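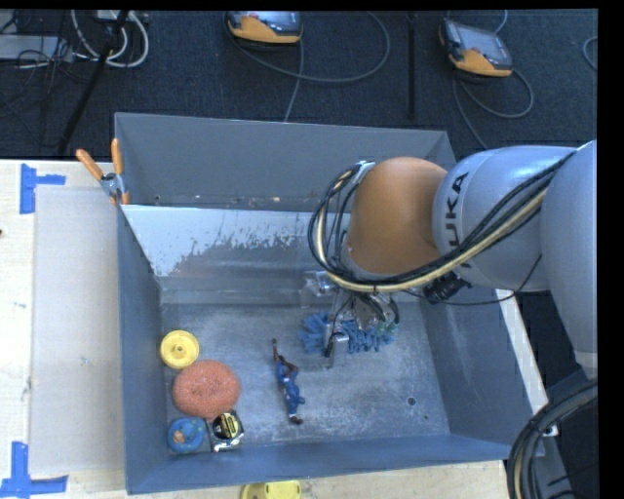
Setting Up Bin Geometry and Grasp Filtering in Zoven

Jitonero Robotics Support
Last revised: Saturday, August 22, 2026

Applies to: Zoven planner, Vendell perception service, all cells with a single fixed bin

Users of the picking cells are asked to follow these steps whenever a bin has been moved, replaced or clamped in a new position, and before any run with a mixed set of objects. The procedure covers the software only. Mounting of the arm, routing of the hose and cable bundle, and safety configuration of the robot controller are covered in the cell handbook.

Before you begin

You will need an operator account on the cell computer, a valid camera-to-base calibration and write access to the cell's configuration folder. The arm must be parked at its home pose and the pendant must be in a reduced-speed mode. Please check that no other user holds a planning session on the same cell. Zoven will open a second session without complaint, but commands from it are silently dropped.

If the calibration is older than the last move of the camera or its pole, stop and repeat the calibration first. An error in the camera pose will appear later as an error in the bin pose, and time spent adjusting the bin to hide it will be wasted.

Step 1. Clear the bin and record the background

Remove all objects from the bin. Leave the clamps in place, including any clamp that holds the rim, as these need to be part of the collision model.

Open Vendell and select Background, then Record. The service averages depth over a short period and saves a surface map of the floor and walls. Keep hands and tools out of view until the status line reads Stored.

Bare painted metal gives uneven depth. Worn patches, scuffs and scratches reflect light differently from the sound paint next to them, and the map may show shallow dents where the metal is flat. Small gaps of this sort can be closed with Fill Holes. Large ones should be dealt with by changing the exposure. Do not use Fill Holes on a gap that reaches a wall, as the tool will join the floor to the wall with a slope and objects resting in the corner will be lost.

Real drainage or fixing holes in the floor should be left as they are. Draw a mask over each one so that the segmenter does not offer it as a dark, flat object.

Step 2. Fit the bin model

Choose Bin, then Fit From Background. Zoven places a box model on the recorded surfaces and shows the result as a wire outline over the live view.

Inspect each top edge in turn. The far edge is usually the weakest, as the camera sees less of it when the arm is parked nearby. Drag the corner handles until the outline follows the metal.

Bins with an inner sloping panel need the Avram profile. The standard profile assumes upright walls and will report free space behind the slope where there is solid metal. To use the Avram profile:

Open the bin settings and change Profile from Standard to Avram.
Select the wall that carries the slope.
Set the upper and lower lines of the slope by clicking on the background map.
Press Rebuild and wait for the outline to refresh.

The slope should now be drawn as a surface of its own. If it is drawn inside out, reverse the order of the two lines and rebuild.

Step 3. Add clamps, cables and nearby equipment

Anything that stands above the rim must be entered as a collision body. For a spring clamp, a simple box enclosing both handles is enough. Handles that splay outwards take up more room than the jaws, and the box should be drawn around the handles.

Tape marks on the table are for placing the bin and need no collision body. Equipment standing behind the table needs one only if it lies within the arm's reach.

The cable bundle on the arm is treated separately. Zoven attaches a set of capsules to the wrist and outer link to stand in for it. Check these against the arm with the wrist turned to both ends of its permitted range, and enlarge the capsules if the loop of cable swings outside them at any point. A planner that knows only the bare links will find routes that drag the bundle along the rim.

Step 4. Set the margins

The following values are recommended as a starting point.

rim_clearance: 35 mm
wall_clearance: 5 mm
floor_clearance: 2 mm
max_replans: 3

The value rim_clearance applies to every part of the arm and gripper while crossing the edge of the bin. The value wall_clearance applies to the gripper once it is inside. The value floor_clearance applies to the fingertips only and is measured from the recorded background, so a poor background will make it meaningless.

Margins should be changed one at a time. After each change, press Validate. Validation runs the planner over a grid of fingertip positions and colours the floor of the bin: green where a route was found, amber where a route was found only after replanning, and red where there was none. Some red along the walls is to be expected, and corners beneath a clamp will often be entirely red.

If red areas extend well into the middle of the floor, the cause is usually the wrist capsules and not the margins. Return to Step 3 before reducing any clearance.

Step 5. Load a test set and check the segmentation

Place the test objects in the bin. A useful set contains things that fail in different ways. Our own includes a shaggy microfibre item with thick strands, a coarse mesh scrubbing pad, a small action figure, a round disc with a raised rim and a compact item of the size and shape of a tape measure. Spread some of them out and let others touch, particularly near a wall.

Press Segment in Vendell and compare the outlines with the live view. The faults seen most often are listed with the usual remedy.

One soft object is split into several pieces. Strands and folds create depth steps that the segmenter takes for edges. Raise merge_distance gradually until the pieces join, then confirm that neighbouring objects have not been joined as well.

Touching objects are joined. Lower merge_distance, or enable Colour Edges. Colour Edges works well when a bright pad lies against a dark or metallic item, and poorly when both are close in shade to the bin.

The limbs of a figure are missing. Thin parts near the floor fall inside the background tolerance. Reduce background_tolerance for the affected region only.

A low disc is reported as floor. The rim may be found while the middle is not. Enable Close Contours, which fills any region with a complete outer edge.

The gripper is reported as an object. The self-filter is out of date. Reload the gripper model and confirm that the correct fingers are selected. A finger with a replacement tip needs its own entry.

Step 6. Filter the grasp candidates

With a sound segmentation, open Grasps in Zoven and press Generate. Candidates are drawn as short lines showing the approach direction and are ranked by score.

The default ranking favours the centre of each object. For rigid items this is generally suitable. For soft items, select the object class Deformable, which scores a candidate by how much material lies between the fingers and ignores the outline. The fingers are then permitted to descend through loose strands, and contact with the object during the approach is not treated as a collision. Contact with the bin still is.

For flat items, consider whether the gripper can pass to either side. A pad lying close to a wall may have only one usable direction. Enable Restrict To Free Side so that the planner does not spend its replans on the others.

Candidates that reach past one object to grasp another should be left to the filter named Neighbour Contact. Set it to Reject for rigid neighbours and Allow for soft ones. Setting it to Allow throughout will raise the number of candidates considerably, and small rigid items will be pushed into the corners as a result.

Step 7. Run at reduced speed

Select a single object and press Preview. Follow the whole path on the screen, paying attention to the wrist as the gripper crosses the rim. If the preview is acceptable, press Execute with a hand on the enabling switch.

Stop above the object before closing the gripper. To do this, set pause_before_grasp to true. Compare the fingertip position with the candidate shown in Zoven. A sideways offset that is the same everywhere in the bin points to the camera calibration. An offset that grows towards one wall points to the bin fit or to the tool length.

Return pause_before_grasp to false only when every object in the test set has been approached without a stop from the collision monitor.

Saving and restoring the configuration

Choose File, then Save Cell. The saved file holds the background map, bin model, collision bodies, margins and filter settings. It does not hold the camera calibration, which is stored by Vendell under its own name. A configuration restored after a new calibration must therefore be validated again as described in Step 4.

Please save under a new name and leave the previous file in the folder. Files marked as locked belong to running projects and should be copied before editing.

Error messages

BIN_POSE_STALE: the live surface no longer agrees with the recorded background. Check that the bin has not shifted against its tape marks and that all clamps are seated, then repeat Steps 1 and 2.

NO_ROUTE_RIM: the planner could not cross the edge of the bin. Check the collision bodies around the rim. A clamp that has been removed from the bin but not from the model will produce this message.

CANDIDATES_EMPTY: all grasps were rejected. Open the filter log and read the last column, where the name of the rejecting filter is given.

SELF_FILTER_MISMATCH: the gripper model and the observed gripper differ. Reload the model before attempting any further motion.

Faults not listed should be reported through the support form, with the saved cell file and the planner log attached.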